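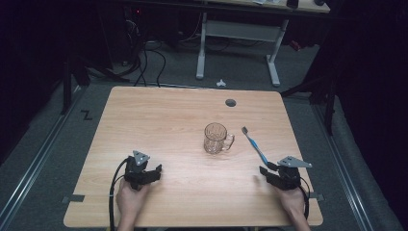
Progress report to the Hunadia program office, second period
Project: Clondcombe (manipulation software, perception and planning)
Submitted by the software group, Piruvville

Summary for those reading on a phone

The recorder works, the calibration tool works, the planner works on mugs and has opinions about toothbrushes. We are on budget. We are one milestone behind, and it is the one we told you in February we would certainly not be behind on.

Data collection

The plan promised 2000 usable two-handed demonstrations by the end of the period, and we have them. "Usable" is carrying some weight in that sentence, so the definition is as follows: both wrist streams and the head stream present, clocks in agreement to within 20 milliseconds, and gripper width logged from start to finish. A further 600 demonstrations failed on one of these points. Most were lost to clock drift before we rewrote the sync layer, and they sit on a disk labeled "recoverable," which is a statement of faith.

The tabletop set is mostly glass mugs and toothbrushes, as agreed at the kickoff. We remember asking for something easier than glass. The minutes do not.

Recorder and sync (complete)

The old recorder stamped each image when it reached the disk. The new one stamps it at capture and keeps a running estimate of the offset between devices. It also refuses to start if a stream is missing, where its predecessor would cheerfully record an hour of one hand. Operators disliked the refusal for a few days and then stopped mentioning it, which we have logged as user acceptance.

Perception (partly complete)

Tracking of the grippers from the head view is in good shape. Clear glass is still hard. The depth estimate likes to look through a mug and report the table, so the planner is handed a beautifully measured piece of wood. We now fit a mug outline from two views and ignore depth inside it. This costs 60 milliseconds per update and is ugly, and we intend to keep it.

Wrist views brought a problem of their own. The finger pads are in every image, and the first contact detector learned to recognize the pads and very little else.
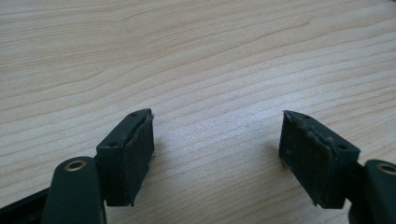 Wrist view with open fingers and bare table between the pads. The first detector was prone to calling this a grasp.

The current version masks the fingers using the logged gripper width and looks only at what is left. Pad wear turned out to matter too: a detector trained on clean padding gets nervous about frayed edges and lint. We have added worn pads to the training set. Supply is not expected to be an issue.

Planning (behind)

Single-hand pick and place runs end to end from the learned policy. The handover between hands does not. The policy proposes a sensible motion for each hand separately, and the two motions then want the same bit of air. The Vuorinen collision checker catches this every time, by stopping everything. We are moving the check inside the planning loop so that it can suggest an alternative as well as object. This is the late milestone. We ask to move it to the next period, at no added cost.

Tooling

The replay viewer now scrubs all three streams together and can jump to the next change in gripper width. Export to the shared format is done, apart from the field names, on which your office and ours still hold different views.

Next period

Planner-side collision handling first, then the handover demo. After that, a second pass over the 600, with a firm date for giving up. We would also like a decision on the field names, and will accept either answer.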